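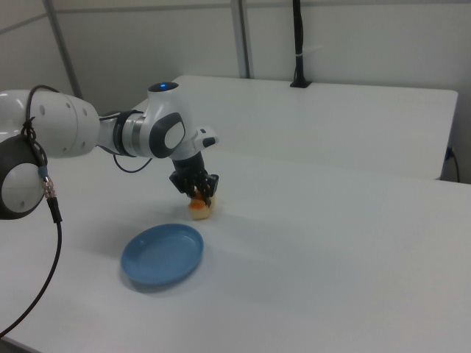 Robot arm over the white table, blue light on at the wrist.

Section 4: Setting Up Your First Movie Night

Welcome to the fun part! Your Navaron player is plugged in and talking to the TV, so now you get to fill it with films. Set aside an evening for this section. You will want to stop and watch something halfway through, and that's fine — the player remembers where you left off.

Loading your library

1. From the Home screen, open Library and choose Add Films.

2. Pick your source: a disc, a Kettler drive, or a shared folder on your home network. A Kettler drive is the quickest of these by a long way.

3. Wait for the title count to stop climbing. The player holds up to 2102 titles, with trailers and bonus features counted separately.

4. Open Match Titles. The player looks up each film and fills in the director, cast, running time and poster. Remakes and director's cuts are the ones to check by hand, as they often share a name with the original.

Note: If a film shows error 556, its file name has a symbol the player can't read. Rename the file using plain letters and numbers, then run Match Titles again.

5. Press Save. Your shelf is ready to browse!
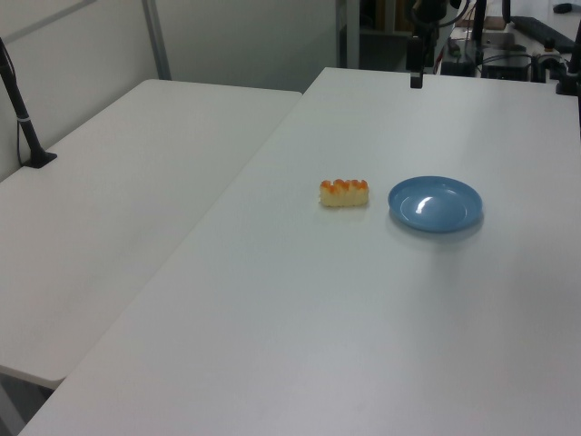 Putting a series in order

Got a long-running space saga, or a spy series with three different leads? This is where Series View really shines.

1. Highlight any film in the series and hold the OK button until the menu opens.

2. Choose Make a Series and type a name for it.

3. Add the other films. You can sort them by release date, by story order, or in an order of your own (we've had some lively arguments at the Stestton office over where the prequels go).

4. Turn on Play Next if you want a marathon. The player will skip the closing credits unless you set Full Credits to On. We love Full Credits, especially for films with a scene tucked in at the end.

Caution: Deleting a series removes only the grouping. Deleting a film from inside a series removes the film itself, and it can't be brought back without the original disc or drive.
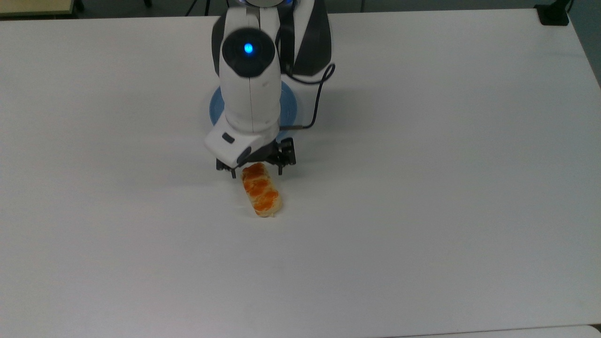 Arm and braided pastry, seen from overhead.

Picture and sound for films

1. Go to Settings, then Picture, and choose Film. This turns off motion smoothing, so movies keep the look they had in the theater.

2. Under Sound, run the speaker test from the seat you'll be using most.

3. If voices are hard to hear under the music, raise Dialogue one step at a time. Two steps is plenty for most action movies.

Note: Film mode needs software build 1351 or later. To check yours, open Settings, then About This Player. Updates come from the Umville server and install overnight if the player is left on standby.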